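Kirkmont's last repair tailor on hems, rent and closing the shop for a month

Thursday, October 4, 2018

Nafula Mwakalinga starts work at 6:30, before the bakery next door has its lights on. She has run the alterations shop on Wernent Street for 9 years, and she says the early hours are when the difficult jobs get done.

"Zippers before breakfast," she says. "A coat zipper needs patience, and by four in the afternoon I don't have any left."

The shop is one room and a fitting corner with a curtain. There were three places in Kirkmont that took in repairs when she opened. The dry cleaner stopped offering it in her second year, and the other tailor moved to his daughter's town. Mwakalinga took over his customers and one of his machines, which she still uses for denim.

She learned to sew from an aunt who made school uniforms. "She paid me by the buttonhole, and she checked every one," she says. "If it was bad I picked it out and did it over, and she didn't pay for the second time."

Her own prices are written on a card by the register. A plain pants hem costs 9 dollars. Lined coats are priced after she has looked inside them, and she won't quote over the phone.

"People tell me it's a small job. Then they bring it in and the lining has been glued. I can't sew through glue. I have to take it all out first."

Last year she wrote up 1,567 tickets. Most were hems and waistbands. She keeps the stubs in shoe boxes by month, and says November is always the fullest, when people take out their winter coats and find what the moths did.

This November she will be closed. The landlord is replacing the wiring and the floor, and the work is expected to take four weeks. Mwakalinga asked for January and was turned down.

"I was angry for a week," she says. "Then I started calling people to come pick up their things."

Some of them have been slow. A rack at the back holds clothes that were finished and never collected, including a wedding suit from 2014. She gives everyone a year before she donates anything, but she has let the suit stay.

She will take a few jobs home during the closing, mainly for customers who use wheelchairs and need their clothes cut differently through the seat and back. The rest will have to wait. She doesn't want to send them elsewhere, and the nearest shop she trusts is in Simiyu, an hour on the bus.

Asked whether she would train somebody, she says she has tried twice. Both learners were good, and both left for jobs with steadier hours.

"I don't blame them. I would tell my own daughter to do the same. But a person can learn to hem in a weekend, and I wish more of them would."

She does teach that much. On the first Saturday of the month she holds a free morning class, with a limit of six people because there are six chairs. They bring something torn from home and work on it until noon. She won't finish it for them – that is the only rule.

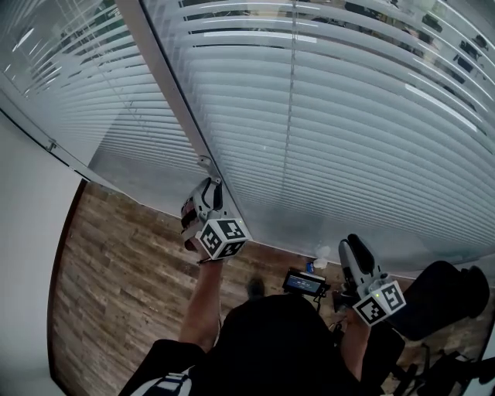 Upendo Mugo remembers going to the class with a ripped jacket pocket and leaving with it half done, then coming back the next month for the other half. The stitches are crooked, Mugo says, but the pocket has held keys and a phone for two winters, and the shop would be missed if the rent went up after the new floor goes in.

The rent is what Mwakalinga thinks about too. Her lease has a year to run, and the landlord has told her only that they will talk in the spring. She pays 1,000 dollars a month now and says she could manage a little more, though she won't say how much in a newspaper.

"He reads it," she says.

For now she is working through the October tickets. Anything brought in by the end of next week will be ready before she closes. After that she will write down a name and a phone number, and call when the machines are back in place.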